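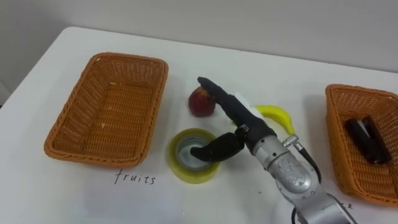
Sorting Tables: Frequently Asked Questions

Wurgate Community Resource Center
Last updated June 24, 2019

What is a sorting table?

A sorting table is a shared surface on which small items are separated into baskets by category. The Center provides sorting tables for food donations, office supplies and general household goods. Each table is set up with at least two baskets, and each basket has a category written beside it on the tabletop.

Who may use the sorting tables?

Any registered member of the Center may use a table during opening hours. Registration is free of charge. Groups of more than 10 people are asked to reserve the Tautahi Room in advance at the front desk.

Why are the labels written on the table and not on the baskets?

The baskets are identical and are often moved for cleaning. A label on the tabletop stays with the position. Any clean basket may therefore be placed at any label. Please write labels in small, plain letters directly in front of the basket, for example "fruits."

Which items belong in the fruit basket?

Whole, fresh fruit only, such as apples and bananas. Fruit that has been cut or peeled is not accepted. Fruit with light marks or mottled skin is acceptable if the skin is unbroken.

Where should tape, pens and similar supplies be placed?

Supplies must be kept apart from food at all times, including when only one or two items remain on the table. Rolls of adhesive tape should be placed with the supplies, whether or not the roll is full. An item that fits neither category should be left in the middle of the table — a member of staff will remove it at the end of the session.

May I place heavy items on top of fruit?

No. Bananas bruise easily and should be the last items placed in a basket.

What are the baskets made of, and how are they cleaned?

The standard Hanano basket is woven plastic wicker with a braided rim. Baskets should be emptied, turned over and tapped to release crumbs, then rinsed in lukewarm water and left to drain. Small specks caught in the weave may be removed with a soft brush. Do not use bleach or place the baskets in a dishwasher.

How should the tabletop be cleaned?

Wipe the surface with a damp cloth and mild soap. Please wipe around the labels. If a label has faded, notify the front desk and it will be rewritten.

How many baskets may I borrow?

Members may borrow up to four baskets for a period of 40 days. The Center holds 544 baskets for loan, and requests are filled in the order received. Lost baskets must be replaced with the same model.

Where do sorted items go?

Fruit is sent to the Vunditz Pantry on the day it is sorted. Supplies are held in the storeroom and distributed to local classrooms twice a year. The Center passed on 2,480 items in the last program year.

I placed an item in the wrong basket. What should I do?

Move it to the correct basket. If food has touched an item that is soiled or leaking, do not return it to the basket — hand it to a member of staff, who will dispose of it.

How do I report a damaged basket?

Complete a repair slip at the front desk and leave the basket on the lower shelf beside the entrance. Baskets with broken or sharp strands should not be used for any purpose until they have been inspected.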